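Gallery: Podex hand-held gripper kit, the strawberry table
14 November 2020

Podex sells a pair of hand-held grippers as a kit. You hold one in each hand, do a chore with them, and the recordings are supposed to teach a robot arm to do the same chore. The sales sheet says anyone can be productive in an afternoon. I have read that line, or one very much like it, on four other products, and two of those are in my closet.

The kit as quoted to us is 1,560 dollars for the pair, with marker cubes, cables and one year of the Silex software that turns recordings into something a robot can use. After the first year Silex is 700 dollars a year. The quote has that in a footnote. Without Silex you own two nice handles and a folder of files that nothing else I tried would open.

Fruit is a favorite with the people who sell these things. It looks delicate and it's cheap to replace. I would pay more attention to a demo with a wet sock or a bag of frozen peas, and I said so in my notes to Podex. They wrote back that soft goods are "on the roadmap" for December. 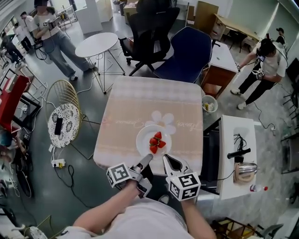 Strawberries on a plate, a gripper in each hand. The marker cubes are how the system is meant to keep track of where each gripper is. They are bulky, and in tight spots like a kitchen cabinet or the inside of a dishwasher I'd expect them to knock into things.

Can I use the kit without owning a robot?
You can record with it, and the software will play your recordings back on a screen. To get any work out of them you need an arm that Silex supports, and at the time of writing that list has seven models on it. Check the list before you pay, because Podex charges a restocking fee on opened boxes.

A word on the numbers. Podex claims 514 usable recordings from one pair of users in a single day. I asked what "usable" meant and got a link to the same brochure. A recording that loads without an error is a long way from one that helps a machine pick up a berry without mashing it, and the brochure never says which kind it's counting. Kushnir, who resell the kit here, were more careful. Their rep told me to plan on throwing out a good share of the first week's work. I liked him for it.

Setup is also slower than advertised. The manual allows 15 minutes. The cable routing page is wrong for the current version of the hardware (there's a corrected sheet on the Kushnir site, under Downloads, old manuals, for some reason). Bring your own cable ties.

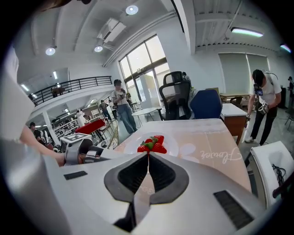
Ustyna Maksymiv
Reviews Editor, Tristgate

Two grippers and one small plate, with berries piled close together. Work like this asks both hands to stay out of each other's way, and the two-handed mode is what Podex charges extra for over the single.

My own complaint is with the fingers. They come to a narrow tip, good for picking at small things, and I can't see them being much use on a mug or a jar lid. Wider fingers are sold separately. I asked for a loan set and was told they were out of stock, so I can't say whether they fix the problem or add a new one.

Things I'd want settled before anybody here signs for a kit:

A written definition of a usable recording.
The Silex price for year two, on the front page of the quote.
A demo on an arm we pick, with objects we bring.
Some word on what happens to our files if Silex shuts down.

The hardware seems decent for the money and the people at Kushnir answer the phone. If you already run one of the supported arms and have someone with the patience to sort through recordings, a kit might earn its shelf space. Everyone else can wait for the December update and see if the soft goods part shows up. I have asked to be told when it does.

Corrections and price changes can be sent to the reviews desk at Tristgate. Please include the version number printed on your manual.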